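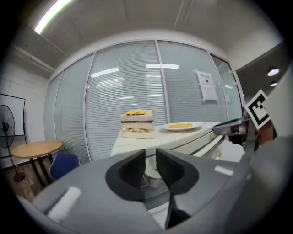 A stacked sandwich on a white table.

Skivulden Timer Strip, reviewed March 2020

We bought the Skivulden in December to run the tree lights and left it in the lounge room afterwards, so it has had a fair run by now. It is an indoor strip with 5 outlets and a dial timer on the end. You push down the tabs for the hours you want power and leave the rest up.

Our tree carries 2,000 warm white lights in several strings, and the strip ran all of them each evening with no trouble. The dial is marked in steps of 30 minutes. That's fine for lights, but it lost a little time over the season and I had to reset it twice.

The outlets sit too close together for bulky adaptors. The Virkis light set has a fat plug that covers the outlet beside it, so I ended up using four. The cord is 90 cm, which is short if your tree stands in a corner. The Engelbrecht strip has a longer cord but no timer.

It ticks. You won't notice with the telly on, but I wouldn't put it in a bedroom.

Good value for Christmas lights. Get the one with the grey cord if you can, as the white marks easily.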